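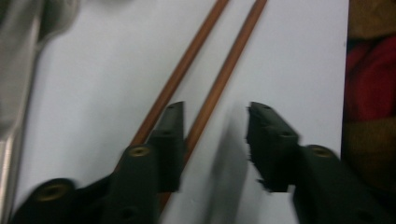
Fig. 1. Two thin rods on a white surface, nearly parallel. The gap is a little wider at the top.

Plurnden Workshop Basics
Handout 3: Laying Things Side by Side

Most of you came in believing you can judge parallel by eye. Keep that belief until the end of the exercise, when we will measure it.

Look at Fig. 1 again. At a glance the two rods agree with each other. Follow the strip of white between them upward and they begin to drift. A photo can do this all by itself, so don't write "not parallel" in your notes on the strength of a picture. Write "check."

The exercise (25 minutes, in pairs)

Take two rods from the tray and a clean sheet of paper. Lay the rods on a slant. Everyone lines things up with the edge of the paper if they can, and then gives their eyes the credit.

Adjust until both partners are satisfied. If one of you is never satisfied, the other may overrule after 11 tries.

Measure the gap near each end, square across, and write both numbers down before discussing them. Last January's group discussed first and reported a remarkable run of perfect scores.

Swap places and look from the other side of the table. Do not touch the rods while swapping. Leaning on the table counts as touching.

Terms for the quiz
Parallel: same distance apart the whole way along.
Drift: the difference between your two measurements.
Close enough: not a term.

Rods go back in the tray, all facing the same way. The Zemell worksheet is due at the start of next class, with both measurements on it, including the embarrassing one.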